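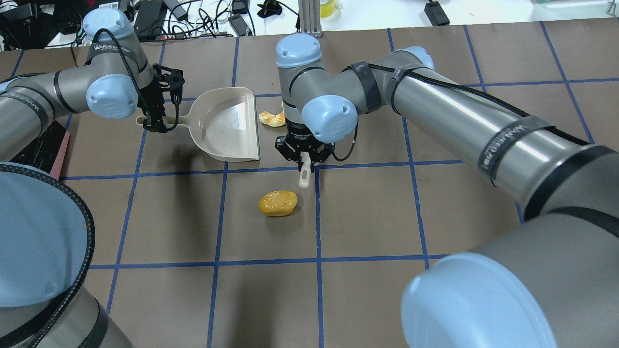 Nandi Nkuna

Re: [hodcombe-kitchen] dustpans again

Gerrit Ngcobo wrote:
> Do we really need new dustpans for the April
> clear-up? We have 5 and a bin. Also how are plates
> meant to be emptied, last time there was fruit
> all over the floor.

Gerrit, quick answers, I have a bus at ten past.

Yes to new ones. The 5 are metal and bent, they leave a line of crumbs every time you pull back. Want plain plastic, one piece, Olano has them at 85 cents. Busisiwe wants the ones with a rubber edge, no opinion.

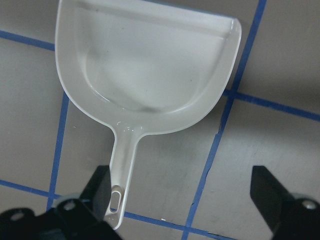

Storage next. Pans go on the hooks by the back door, not in the sink cupboard, Haris found two under the bleach. So whatever we buy needs a proper hanging hole. A long oval slot near the end of the handle, like so, goes over the fat hooks fine. Little round holes dont. Please check before ordering.

Plates: tip them right over the bin, low down, then stack. Bag edges folded over the rim BEFORE you start or the whole thing slides in. Fruit goes in with the rest this time, Wumbridge won't take our compost til teh new tubs come.
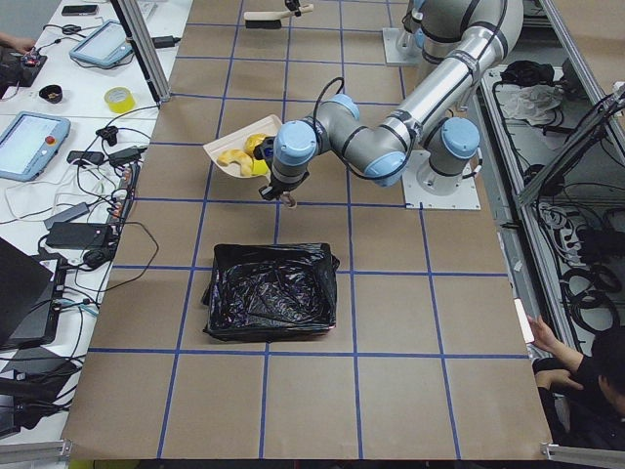 Plate over the lined bin, brush at the back of the table.

Brushes we have plenty. Can someone ask Covadonga about bags, the black ones, box of 312 if they still do it.

Nandi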